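Sorting Table FAQ

Grurninach Shared House, ground floor
Last updated Saturday, October 19, 2024

What is the sorting table for?
It's where stray belongings go to be claimed, tidied or quietly given up on. If you find a shampoo, a charger or half a sewing kit in a shared room, put it on the table. Whoever is on the tidying rota will sort it into a basket.

Who is on the rota?
Noelia Toledo keeps the list, which lives on the inside of the hall cupboard door. Swaps are fine as long as both people know about the swap. We had trouble with this in September.

Which basket does my thing go in?
Bottles and jars go in the wire one. Cables, pens and small mysteries go in the Onyeka box on the shelf. Clothing goes back to the laundry room, where it will be judged.

Can I leave bottles loose on the table?
Please don't. They get knocked over, they roll, and the lids are never as shut as their owners believe.
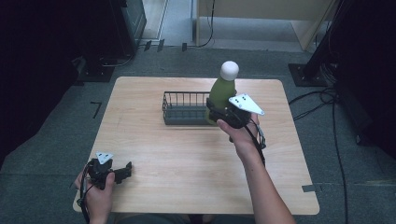 Why wire baskets, when we had perfectly good fabric ones?
The fabric ones were perfectly good until a conditioner leaked in one, and then they were perfectly good for the bin. Wire wipes clean and you can see what's inside without digging. The low dark grey sort is the one to use for bottles: open at the top, with a solid base, so something like the green bottle with the white domed cap can go in upright. Cap at the top, please. Hadi Tarawneh would like it known that he has already mopped up once.

How much can I put in one basket?
Stop when you have to push. The baskets from Palis came with a leaflet which we have lost, so common sense will have to do.

How long are things kept?
20 days for bottles, 40 for everything else. After that they go on the free shelf by the back door, and you may have the pleasure of watching someone else use your shower gel.

May I eat at the table?
No. There is a kitchen. It has chairs and everything.

The table has a mark on it. Was that me?
Possibly. Wipe it with a damp cloth first – no scouring pads, no sprays – and if it's still there, write it in the book. The top is light wood and shows every cup ring, so cups stay off it too.

Can I borrow a basket for my own room?
Yes, for a weekend. Sign it out, and empty it before you bring it back. Spare ones are in the Plestia cupboard, code 2956.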